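The gripper pads slipped again in January, and I promised I'd write it up for the newsletter once I stopped being annoyed. I'm mostly there!

If you missed the hallway version: we spent a good chunk of the month collecting demonstrations with the hand-held gripper, the one with the foam-faced fingers, and a big batch of them came back with jaw openings that made no sense. The fingers were plainly closed on something and the log said they were wide open. Or the other way around, which is worse, because then the arm learns to let go at the exact moment it should be holding on. I found this out when the arm in the Simska cell picked up a bracket, carried it very nicely halfway across the table and opened its hand.

The bracket hit the floor outside the taped area. I was standing behind the line where I belonged, so no toes were involved, but it bounced farther than I would have guessed and ended up under the drawer cabinets. I filed it as a safety report anyway (number 2203, if you want to read the dry version). Sandro Grasso asked whether a dropped bracket counts. Yes, Sandro, it counts. The bracket didn't know where it was going any more than I did.

My first guess was the foam. We'd switched to the thicker pads over the holidays and I was ready to blame them for everything, including my coffee maker. Thick foam squashes, so the fingers keep moving after they've touched the part, and I figured the software was reading that extra travel wrong. I swapped one set back to the old thin pads, ran the same motions, and got the same nonsense. So I owe the foam an apology. It does grip better, and I'd like to keep it.

Second guess was the cable. Everybody's second guess is the cable. Nattawut Kaewkla and I spent an entire afternoon wiggling it, swapping it, taping it down and swapping it back again, and all we got out of that was a very well-taped cable.

What finally cracked it was going back to basics with one easy object and nothing clever going on. We used the black metal frame from the Bimeck fixture, stood it up on the white work surface, and did slow approaches: open the fingers, bring them in on either side of the upright leg, stop, write down the reading, back off, do it over. Dull work, I won't pretend otherwise, but the frame doesn't squash and it doesn't roll, so any number that wandered had to be coming from the gripper.

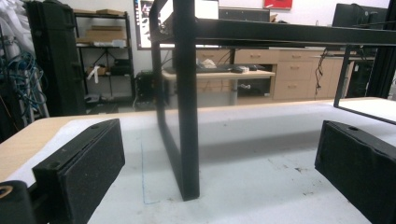 ## So what was it?

A loose set screw on the little shaft that turns the opening sensor. That's the whole villain. The screw had backed out just enough that the shaft could slip inside its collar when you squeezed hard, and every slip moved the zero point a bit. Gentle squeezes were fine. Do a long session of firm grabs, though, and the zero crept along until "closed" and "open" had more or less traded places.

It also explains why the morning files looked okay. The gripper gets zeroed at startup, so the first few grabs of any session were good and then things went downhill after that. I had been spot-checking the first few grabs. Of course I had.

Nattawut caught it, by the way. He was holding the gripper near his ear (don't ask me why, I was getting a drink) and heard a tiny click on a hard squeeze. I couldn't hear it at all, which probably says something about my years next to the old Zistby press.

## The damage

We threw out 114 demonstrations. It hurt! Some of them might have been rescued by shifting the zero after the fact, and I did try that for an evening, but the slips happen mid-grab and there's no clean way to tell where one starts. I'd rather redo the work than have an arm that's been taught to toss things.

The model trained on that batch is pulled too. If you copied it over to the Sibiya cell for a quick test, and I know at least one of you did, please delete it and go back to the December one. Don't run it "just with the soft parts." A soft part can still knock over a hard one.

## What's different now

The set screw has thread locker on it, and both of our grippers have a paint stripe across the screw and collar. If the two halves of the stripe don't line up, stop using it and come find me. Please don't tighten it yourself and carry on, even if you're sure, because then I can't tell which files came before and which came after.

We've also added a check every 5 minutes during a session. Close the fingers all the way with nothing between them, look at the reading on the screen, and if it isn't back at zero the session ends there and you save what you have under a separate name. It takes a few seconds and it's boring and I would have saved most of January with it.

And the arm itself now pauses if the commanded opening jumps in the middle of a carry. It stops where it is and holds on to the part until a person clears it. Sandro wrote that bit and has tested it with foam blocks only so far, so the tape line on the floor stays put, and everyone stays behind it while the arm is moving. That includes me leaning in to see better, which I've been told I do.

We're re-recording the fixture set in the afternoons for the next couple of weeks. If you'd like a turn with the gripper, put your name on the sheet by the door. You'll need patience and a decent wrist, and somebody with good ears wouldn't hurt either.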